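# Setting up the folding cell (Cultside)

Our group took over the two-arm cell in January. The task was to prepare it for handling clothes and to write down how it should be looked after. The controller software is Riltix, version 4.

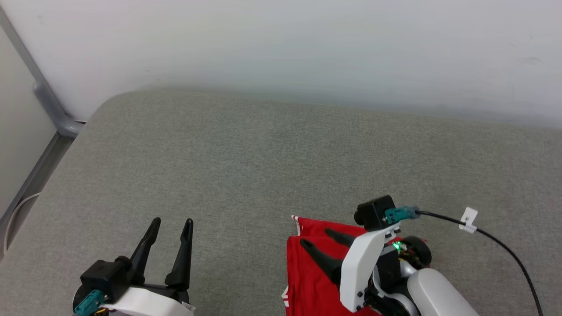 Before each session we check the cables first. A plug that sits badly at the wrist gives camera errors, and we lost one afternoon to this. Then we home both arms and open the grippers.
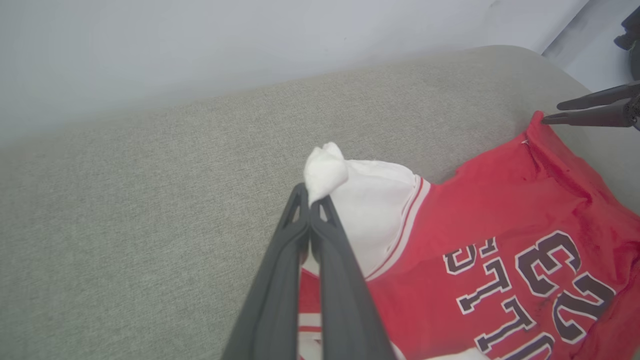
*Photo: Cultside project group*

Grip force was harder. With the setting at 396 the fingers pulled thin fabric out of shape, so we went down to 229 – this value is now saved in the Dafis profile. It works for sleeveless jerseys too.
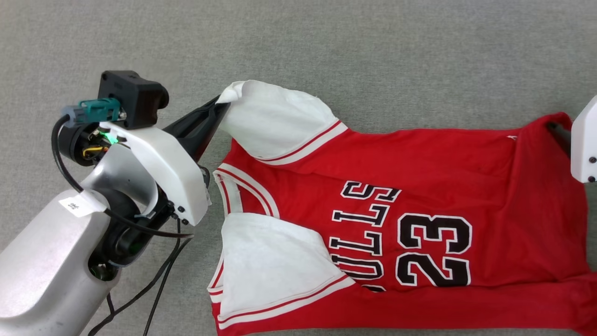 The wrist screws need attention every second week. We tighten them by hand, never with the power driver, and we note the colour of the status light in the Urarska log.
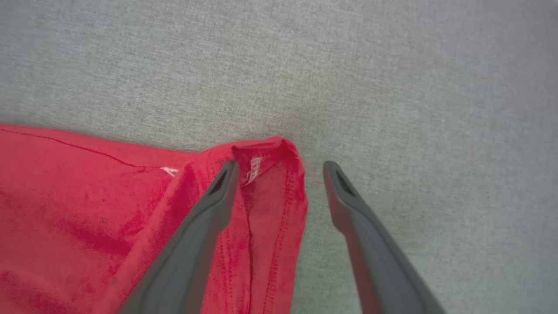
*Fig. 4. Wrist view, fingers on both sides of a raised red fold.*

Still to do: replace the spare finger pair and repeat the wrist camera calibration.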